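Garment folding with a hand-held gripper: how strict are you about the starting layout?

Posted in: Home robotics > Data collection practice
June 2023

pudside_dee

Hi all, hoping somebody who's done more of this than me can weigh in. I'm recording folding demos at home with a hand-held gripper for a small group project, and we're trying to write our own rules before we get too deep. So far I've got 17 good takes on T-shirts and they were easy. Now I've moved on to puffy stuff and everything is slower and messier.

My setup is just my bed. Jacket goes down flat, front up, zipper closed, sleeves out to the sides, and then I come in from the hem end with the jaws open. Our draft rule says "same starting layout every time" and I've been sticking to it, but one of the others in the group thinks that's a mistake and wants me to toss the jacket down any old way. Our draft also says "plain background" and, well, I own one bedspread and it's covered in flowers.

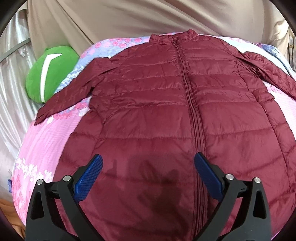

Maroon jacket at the start of a take, zipper up, jaws open.

So I guess I'm asking two things. Do you fix the layout or let it vary? And does a busy bedspread really matter, or can I stop worrying and keep going? I have 300 takes to get through and would rather not do them twice!

okoro_bench

I'd vary it, but on purpose. What we do at Okoro (small shop, nothing fancy) is split the session. The first batch all starts from one neat layout, so we have something clean to compare against. After that we change one thing per batch: a sleeve tucked under, the zipper half open, the jacket turned a bit. Write the change down BEFORE you record. I tried filling in the log afterward once and spent a whole evening squinting at video trying to work out which batch was which.

On the bedspread, keep it. Beds in real homes have flowers on them. What I would do is swap in something plainer for part of the set — even a bath towel or a flat sheet — so the pattern isn't in every single take.

I'd worry more about your light. There's a dark shadow of the gripper right on the jacket, just left of the zipper, and on shiny quilted fabric that's a pretty strong shape. We have a line in our rules that says to check where the tool's shadow lands and move the lamp if it sits on the spot you're about to grab. You won't get rid of it completely and I wouldn't try. Just don't let it land in the same place all 300 times.

Oh, and wipe your finger pads between garments. Lint builds up in that texture and your grip changes without you noticing.

skatalholm_2

just use a table

plilik_fan

A table is fine if you have one at the right height, but I don't think the bed is wrong. A mattress gives a little when you press down and a tabletop doesn't, so decide which one your robot is going to face later and record on that. Mixing them is OK too if it's in the log.

I mostly agree with okoro_bench, except I'd add a safety bit to your rules, because ours started as a page on layout and we had to go back and patch it in February. Keep your free hand out from between the jaws, even when you're only straightening a sleeve. And stop for a break on a schedule. I did 132 takes in one day last winter for the Plilik folding set and the last part of it was garbage, because my wrist was sore and I was yanking at everything. We ended up cutting those.

One more for puffy jackets: decide as a group what counts as finished. We argued forever over whether a fold that springs back open is a fail. Ours says you let go, wait 3 seconds, and if it's still folded it passes. Pick whatever number you like, but have everybody use the same one.

pudside_dee

Thank you, super useful! Going with the batches, and I'm stealing the let-go-and-wait rule. I'll move the lamp tonight. The table is covered in laundry so that one will have to wait.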